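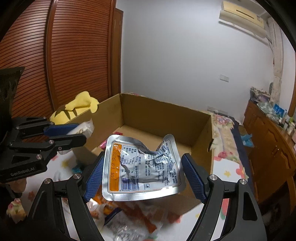 Foil snack pouch between the pads of a hand-held gripper, Givero packing task. Photo: Stundutus

FOR IMMEDIATE RELEASE

Tadumport student robotics club enters Tunstall Packing Challenge with snack box project

TADUMPORT, 29/08/2026 - Stundutus, the student robotics club in Tadumport, has entered its Givero project in this season's Tunstall Packing Challenge. Entry confirmed. Student division, soft goods category. The club has 13 members on the project and 829 recorded packing runs it is happy with.

Givero is a packing project. Snacks go in a cardboard box, picked up with hand-held grippers. A student holds the gripper, squeezes, lifts, places, lets go. The runs are recorded and used to train software that will later have to do the same job on a robot arm with no student attached. The arm part comes at the challenge. The hand part is what the club has been doing since July.

Why snacks: cheap, easy to get, and hard to pick up well. Foil bends. Plastic slides. A twisted wrapper has ends that stick out and catch on things. The club tried wooden blocks in its first weeks and the software got good at wooden blocks and not much else. The move to wrapped food was put to a vote and passed fast.

"Blocks don't fight back," the club said in its entry statement. "A half flat packet does. We wanted the thing that was annoying."

How the work is done

Pairs, mostly. Two students, a gripper each, one box between them. Both can work the box at the same time, or one can hold something steady while the other places. Sessions are short. Hands get tired, and tired hands make sloppy recordings.

Club members work in ordinary rooms, and want to keep it that way. Wardrobes, curtains, printed bedsheets, stuff on the dresser. The Tunstall rules let student teams record anywhere they like so long as the box and the items can be seen, and Stundutus has used that freedom pretty heavily. A patterned sheet under the box is harder for the software than a plain gray table. Good. The club wants hard.

Soft surfaces matter too. A box on a bed moves when you lean near it. Members had to learn to keep thier weight off the mattress, then decided a little movement was fine and left those runs in.

Each run gets a label afterwards. Item type, which hand, placed or dropped, any regrasp. Labeling takes longer than recording and is the least popular job in the club. It is shared out by a list on the wall and swaps are allowed. Trading a labeling shift for a bag of chips is also allowed, apparently.
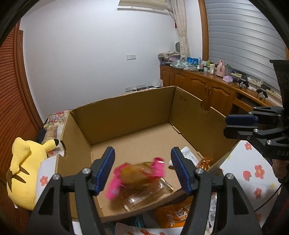 4 min read

Fast moves, messy boxes

One early argument inside the club was about speed. Slow runs look clean and are easy to label. Fast runs blur. Half the members wanted the blurry ones thrown out, the other half said people do not pack a box in slow motion and the software should see that. Fast runs stayed in. They carry their own tag so they can be pulled later if they turn out to hurt the results.

Same with mess. Wrappers outside the box, packets lying on top of other packets, a plush toy next to the work. Early on, members tidied up between runs. Now they don't have to. The only firm rule is that the box itself stays open and nothing blocks the path of the grippers.

Dropped items are kept as well. A drop followed by a second try is worth having, the club says, and it has started asking members not to stop a recording when one happens. Old habit, hard to break. Plenty of early runs end right where they got interesting.

Grip is the part the students talk about most. Too hard and a pouch folds up between the pads and comes out of them at an angle. Too soft and it slides. For flat foil the club now teaches new members to come in from the two side edges and pinch inward. For twist-wrapped sweets, go for the body and leave the ends alone. There is a printed sheet of these tips, stained, due for a reprint before the challenge.

What the challenge asks for

The Tunstall Packing Challenge has a practice day and a scored day. On the scored day each team gets a box and a mixed pile of goods the organizers choose. Nothing is shown in advance. Software trained on the team's own recordings has to pack the pile using an arm supplied at the venue. Points for items placed, points off for crushed or torn packaging, and a penalty if an item ends up outside the box and stays there.

Student teams may submit no more than 1,000 runs for training. Stundutus plans to come close to that limit and to leave a little room for last fixes. The remaining recordings will go mainly to items the club is short on: stiff bags with air in them, and long thin packets.

Test results so far are mixed, and the club would rather say so now. In its own trials the software does well with single items set apart from each other. Piles are still a problem. It goes for the top item most of the time and then brings a neighbor along with it. Shiny wrappers under a strong ceiling light give it trouble as well, and the current guess is that there are too few evening runs in the set. More evening sessions are planned, parents permitting.

"We are not going to win on piles this year," the statement reads. "We might do alright on foil."

Learning on the job

Most members came in with no background in robotics. Some write code, some only record, a few only label and say they prefer it. New members start with a gripper and a box on their first visit. No lecture. The code comes later for those who want it, and there is a beginners' evening for that where the group takes one recorded run and goes over it from start to finish.

The club also keeps a notebook of every change to the setup. New box, different pads, lamp moved, cable taped down. It began as a homework-style chore and has since saved two whole weeks of runs, when a batch that looked wrong was traced to a box with taller walls than the last one. Easy to miss. It was in the notebook.

Boxes wear out, by the way. Corners go soft, rims get bent from knocks. Stundutus welcomes donations of plain brown cartons, medium size, any condition short of collapsed. Unopened wrapped snacks also welcome. Past their date is fine, marked as such please, they go in a separate bag and are for packing only.

Open evening

Before leaving for the challenge the club will hold an open evening in Tadumport. Visitors can try a gripper, pack a box, and have thier run added to a separate visitor set if they agree to it. Visitor runs will not be part of the competition entry. Under-12s need an adult with them. Time and room will be posted on the club noticeboard once the booking is confirmed.

Places for new members open after the challenge. No experience needed, no fee for the first term. Left-handed people especially wanted, the recordings lean heavily to the right.

About Stundutus

Stundutus is a student robotics club based in Tadumport. It is run by its members and meets weekly in term time. Givero is its current project and its first entry in the Tunstall Packing Challenge.

Press contact

Stundutus press desk, Tadumport. Requests for photos, sample recordings or a visit to a session are answered by students outside of class hours, so allow a day or two. Photos may be used with credit to Stundutus.

###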